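The Yellow Cup

Armelle Marchal left me two things when she moved out of the Gandel building: a yellow cup and a pink plate. She said they were a set. I said they were two different colors, and she said sets are a matter of opinion and went down the stairs with her last box (the heavy one, with the lamp sticking out).

So I took them to work. We have a long white table at Istunora, and I'd been eating lunch off a paper towel since October. Now I had dinnerware! Pink plate on the right, yellow cup on the left, the same way every day.

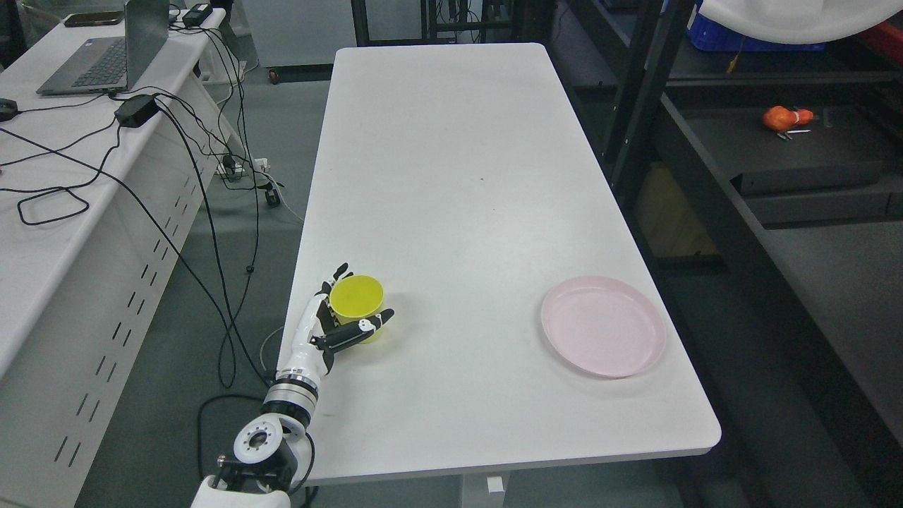 Why didn't I just take them home? My kitchen has one shelf, and it was full of soup.

Mudassar Rana has the desk beside the table, the one with the laptop and all those cables hanging down to the floor. He watched me set my place for a week before he said anything. Then he said the cup should go on the plate. I said then it would be a saucer. He said maybe it was a saucer, had I ever asked? I had not, so I texted Armelle, and she wrote back, "Eight dollars at Undon, don't overthink it."

Well, I overthought it. I tried the cup on the plate, and I tried it behind the plate, where I kept reaching past my sandwich for it. By Friday I was back to plate right, cup left, with all that white table in between, and Mudassar was shaking his head over his keyboard.
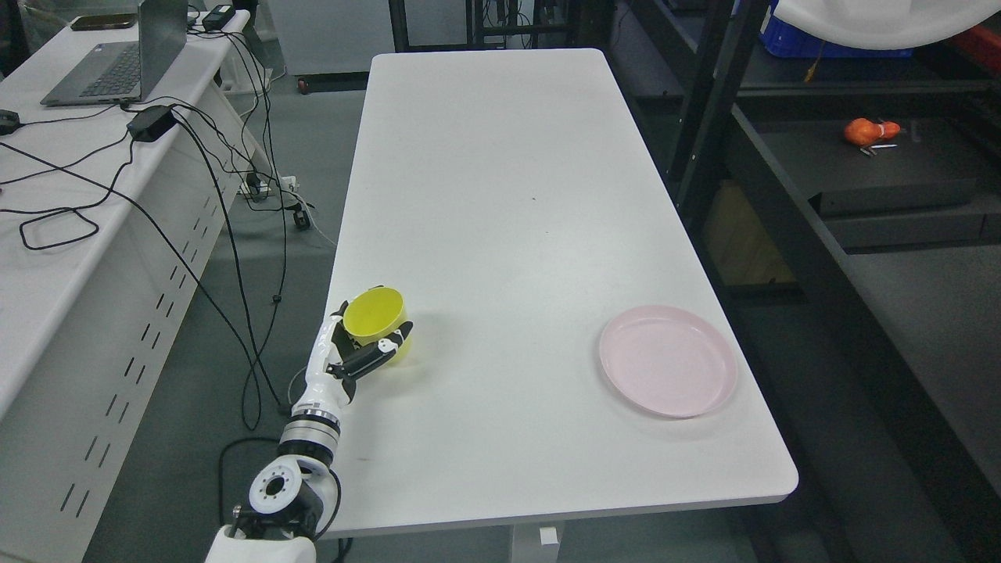 What Armelle Said

She came by the next week to drop off my spare key. She looked at the table for a while, then slid the cup over next to the plate, close enough to touch.

"They're a set," she said, and asked what was for lunch.

I told her soup.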